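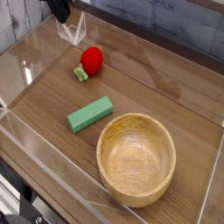
Red felt-type toy fruit with the green leaf piece next to it, green block, wooden bowl.

Ticket 479
Product: Tresdale play food set, with wooden bowl
Submitted through: Odgate customer support form
Category: Part detached / loose
Priority: Normal
Status: Closed, resolved

Customer message

The green leaf top on the red fruit has come off. We have had the set since February and it gets used most afternoons. The leaf was fine until last week, then it started lifting on one side and now it's off completely. I pressed it back on and it stayed for an hour or so. The fruit itself has no hole or tear that I can find. 

I would like to know if I can glue it back myself, and with what, or if I should send the whole thing in. Also, is the green block supposed to be part of the set? It was in the same bin and I can't remember if it came with it.

Support reply 1

Thank you for writing. The leaf on this fruit is attached at the factory with a few spots of fabric glue and is not sewn. It can be put back on at home. Before we suggest a method, please check the following and write back:

1. Is there dried glue on the underside of the leaf, on the top of the fruit, or on both?
2. Are all the points of the leaf there, or is one torn?
3. Has the fruit been washed or soaked?
4. Is the seam under the leaf closed when you squeeze the fruit lightly?

Please keep the leaf away from children under three until it is fixed. It is small enough to go in a mouth.

On the block: the Tresdale set has no block in it. The parts list is the fruit and vegetable pieces and one bowl.

Customer reply

Glue is on the leaf only, a shiny patch in the middle. The top of the fruit feels fuzzy all over. No points torn. It was washed once by hand, warm water and dish soap, and left on a towel overnight. Seam is closed.

OK on the block, it must be from something else. I put it with the craft things.

Support reply 2

That matches what we see after washing. Warm water softens the glue, and the leaf lets go of the fuzzy side first. Pressing it back down won't hold because the old glue has gone hard.

Steps:

1. Peel or scrape the shiny patch off the back of the leaf with a fingernail. If it won't lift, rub it with fine sandpaper, 400 grit. Do not use 200, it goes through the leaf.
2. Brush the top of the fruit with a dry toothbrush to lift loose fuzz.
3. Put a thin layer of non-toxic fabric glue on the middle of the leaf. Leave the points free.
4. Set the fruit upright in the bowl with a dish towel packed around it so it doesn't roll.
5. Press the leaf on for a minute, then leave it overnight.
6. Add 2 small stitches through the center with green thread, knotted under the leaf.

Do not use super glue or a hot glue gun. Super glue dries stiff and leaves a white ring on the red. For cleaning from now on, wipe with a damp cloth and do not soak. The bowl can be wiped the same way and should not go in the dishwasher.

Customer reply

Sandpaper wasn't needed, the patch came off in one piece. Glued and stitched as described. First try the leaf slid over to one side in the bowl, so I took it off while it was still wet and did it again with a clothespin bag on top as a weight. It has been on for more than a week now and doesn't move when I pull it.

One question, do you sell the leaf by itself in case it gets lost?

Support reply 3

The leaf is not sold separately. If it goes missing, reply to this ticket and we will check for a loose one in returned stock. We have added the overnight weight to our notes for this repair.

Internal note

Cause: factory glue released after warm hand wash. Customer repaired at home, no replacement sent. Care card wording "surface wash" to be changed to "wipe only" at next print. Block in attachment is not ours, no action.

Ticket closed.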